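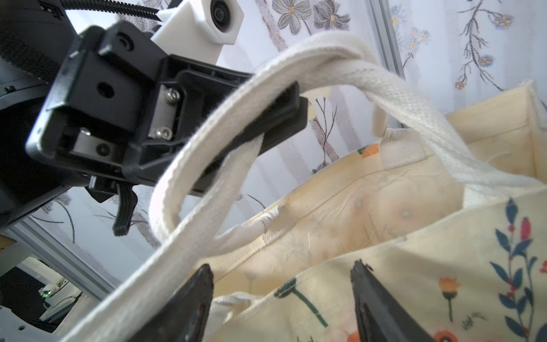

Every incident report I have read about a robot dropping something ends with the word "recovered." The arm recovered. The system recovered. The lemons, as a rule, are not mentioned.

I bring this up after reading Luler's summary of the bag trials at Raritz, where two arms share one rail and are asked to put groceries in a tote. In June the left arm lost its grip on a handle partway through a lift. The handle slipped, the bag folded over, and the right arm went on delivering produce to the spot where an opening used to be. It did this for 253 seconds. Then it logged a success.

The slip doesn't bother me. I drop bags too, usually on stairs. A cloth handle is a miserable thing to hold, and anybody who designs a gripper for one has my sympathy. What bothers me is that two arms working at close quarters had one stop button between them, wired to the left arm only. The right one had a software stop, meaning somebody had to find the window and click it.

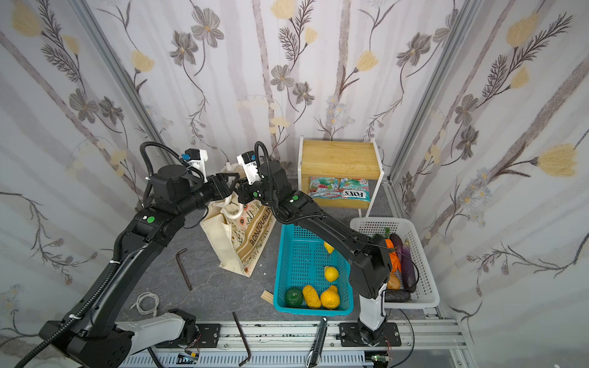
Both arms at the tote, with the blue basket waiting its turn.

Luler's answer is a new grip threshold, tuned over 3,368 lifts. Fine. I'm glad the bag will stay up more often. But a better grip is a fix for the groceries. The stop button is a fix for whoever reaches in to straighten the bag, and sooner or later everyone reaches in to straighten the bag. I have done it myself, at Danko, with a coffee in the other hand.

The summary runs to 153 lines. The button gets one, near the end, under "housekeeping."

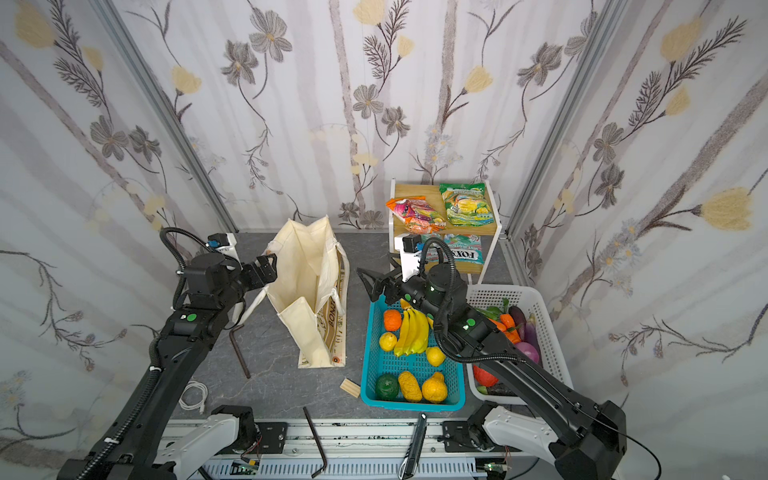
Jarmila Slanina wrote to tell me I was being unfair, that a second button had been on order for weeks and that light arms moving at low speed are hardly a menace to anyone. She may be right about the speed. I would still ask that the lifts wait for the button, and that the log stop calling it a success when the peppers are on the floor.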